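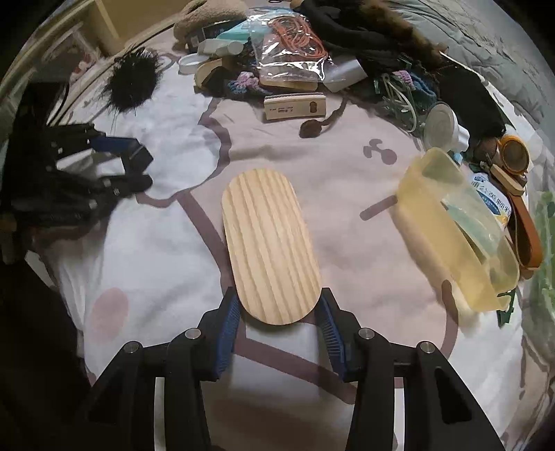
26/10/2020
Jaw opening and camera pose, hand-held clips, bedroom set

Good day. The jaw estimator now runs on the whole set without falling over, and I think I know why Dikon keeps losing its place on the bed clips. Writing it all down while it's fresh, partly for me and partly for Zoi, who takes over the labelling next.

Where we were: no encoder on the hand-held tools, so the opening has to come out of the video. The old version in Drevora looked for the blue of the pads with a fixed colour range, took the two biggest blobs, measured the gap between their inner edges and turned that into an opening using a lookup table. It was fine on the bench and rather poor anywhere with blue in it. The bedroom has a fair amount of blue in it. There's a knitted piece with blue in the yarn that kept being picked up as a third pad, and every time the second biggest blob swapped over the opening jumped by a silly amount and the grasp detector fired.

What I changed (branch pads-by-geometry):

1. The pads can only be in two wedge-shaped regions, one each side of the centre line, because the linkage only moves one way. Anything blue outside the wedges is thrown out before the blob step. Ten minutes' work and it got rid of most of the false events, which is slightly embarrassing given how long I spent tuning colour ranges in March.

2. The ribs. Valentin's idea, and a lovely one. The pads are ribbed, so a patch of pad has a strong regular stripe at a known spacing, and wool doesn't. I run a small stripe filter over each candidate and multiply the score into the blob score. When the pad goes dim the colour gets weak but the stripe mostly survives. Where the light is really bad at the bottom corners neither helps, but the pads are seldom down there.

3. The screw heads on the linkages as a second measurement. They are silver on black, so they stand out well, and they move with the arms. Two a side gives me an angle for each arm with no reference to the pads at all. I fit one opening to both sources and keep the residual. If the residual goes over 3 pixels the sample is flagged and the smoother fills it in from its neighbours.

Number 3 is the one I'm most pleased with. It means the estimate keeps going when something covers the pads, and the wooden oval is a perfect test for that. Held by its lower end it stands up between the pads and hides their inner edges, and the old code would either report fully closed or merge board and shadow into something meaningless. With the arm angles in the fit it gives a steady value for the whole of the hold. I plotted the two versions on the same axes and left the plot on the shared screen, and I don't mind admitting I kept walking past it!

Also worth noting: the pale wood gives a nice clean edge against the blue, so the board clips are good for checking the table at small openings. I measured the board's thickness and the fitted gap agrees with it to within what I can read off the callipers.

Rerun on Çınar, all 40 clips, no crashes. Queue was empty so I had it back before lunch. Events that changed against the previous run are listed in changed_events.txt, with old and new times next to each other. Please look at the ones marked R, those are where the residual was high and I'm not sure which version is right.

Bits that still go wrong

Dark things between dark jaws. The object mask is grown outwards from the midpoint between the pads, and it stops where it meets something that looks like gripper. With a black object it can't tell where the object ends and the jaw begins, so it either takes nothing or takes half the tool. I had been blaming the mask size limit for this and wasted most of an hour on it.

The fix I'd like is to draw the gripper in. We know the opening, so we know where each jaw, arm and pad should be, and we can render a flat silhouette from the drawing and subtract it first. Then whatever black is left in the middle belongs to the object. Michalis has the linkage drawing in Dumport already, as he needed it for the collision shapes, so it's a matter of exporting it at a handful of openings and blending between them. I did a rough version by hand with the jaws fully open and it was very promising.
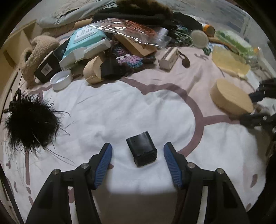 The block with the ribbed grille is the case I keep going back to. Jaws wide, pads well clear of it, black block on white fluff, so at that point even the naive mask gets it right. The trick is to carry that mask forward as the jaws come in, and not try to find the object afresh once there's black touching black. So: segment early when it's easy, track through the closing, and only use the silhouette to say which pixels can't be object. I have the tracking half working. The hand-over between the two is a mess of if statements and needs an afternoon of somebody's calm attention.

A warning for whoever does that: the grille has ribs as well. My stripe filter gave it a respectable score the first time I ran it without the colour term. With the colour term in, no trouble at all, black isn't blue. But don't be tempted to drop the colour and rely on stripes alone, as I was for a short and happy while.

The other gripper. When the second tool reaches in from the side, its jaw is the same black as ours and the event code has no notion of whose jaw it is looking at. The wedges keep its pads out of the opening estimate, good, but its jaw still gets into the object mask if the two tools work close together. And anything it touches counts as background moving, which upsets Dikon. For now I've added a crude "foreign gripper" region: black, enters from the border, not connected to our own silhouette. It works when the tool reaches in against the pale cover and is hopeless against the dark cloth. A small trained detector would be much better and we have plenty of material for it. Bořivoj reckons he can get up to 9 decent hours of two-handed footage out of the older sets, which ought to be more than enough.

Dikon and the clouds

Now the fun one. Dikon tracks the camera pose very well on the bench, very well on the kitchen set, and on the bed it drifts nicely along and then suddenly hops sideways. I had assumed blur. I looked at the clips where it hops and they're perfectly sharp.

It's the pattern. The cloud outlines are strong, dark, high-contrast curves on a pale ground, which is exactly what the corner picker likes, and one bit of cloud looks much like another. So when the camera comes back over the cover the matcher finds a beautiful match with a different cloud, the loop closure accepts it, and the whole path gets yanked over to agree. All the inliers look healthy. You would never spot it from the log.

To check, I ran it with loop closure off. The hops went, and a slow drift came back in their place. Then I ran it with the lower half masked so that only the heap of stuff further back was used, and it was much better than either. The heap is wonderful for tracking. All those different shapes and labels and edges, no two the same, and with real depth to them. The cover is almost flat and repeats itself. I'd always thought of the clutter as the hard part of these sets and for pose it's the best thing in them.

I don't want to mask the cover out altogether, as there are moments when the camera is close in and can see little else. What I've put in instead:

Features get a uniqueness weight. Each one is compared with the rest of the same keyframe, and if it has near twins it counts for less.

Loop closures need support from at least 10 features with a high weight. Cloud-only matches no longer get through.

The fluffy pom-pom is down-weighted by hand for now. Its strands give dozens of tiny features that are never the same twice, and I suspect a breath of air would move them. A general test for wispy things would be nicer. Chrysanthi suggested looking at how long each feature lives before it is lost and simply learning that per region. Going to try it, it should catch cables and fringes too.

With these in, no hops on any of the bed clips I've rerun so far. The full run with the new weights is going on Çınar tonight. The uniqueness comparison is slow because I wrote it in the most obvious way possible, and I'd be glad of a second pair of eyes on that loop.

The translucent yellow plastic is still a nuisance. Features show up on it that belong to reflections, slide about as the camera moves and look like a moving object. The new weights don't help because each one is quite unique. Left alone for now.

Small things

The smoother window is in samples, not in seconds. This matters as soon as we mix clips with different rates. Opened a ticket, mine.

Drevora's timeline view now shows opening, residual and event marks on one strip. Zoi, press j to jump to the next flagged stretch, shift-j to go back. Colours are Valentin's choice, complaints to him.

If you re-export from Dumport, delete the cached lookup table first or you'll get the old one with no warning. Caught me twice.

Pad wear: on one tool the ribs look a bit softer in the older clips and the stripe score is lower across the board. Still above threshold. Want to plot it against date at some point.

Next: silhouette export with Michalis, tidy the mask hand-over, feature lifetimes, read tonight's log before touching anything else. Branch is pushed, tests pass apart from the timezone one which has never passed.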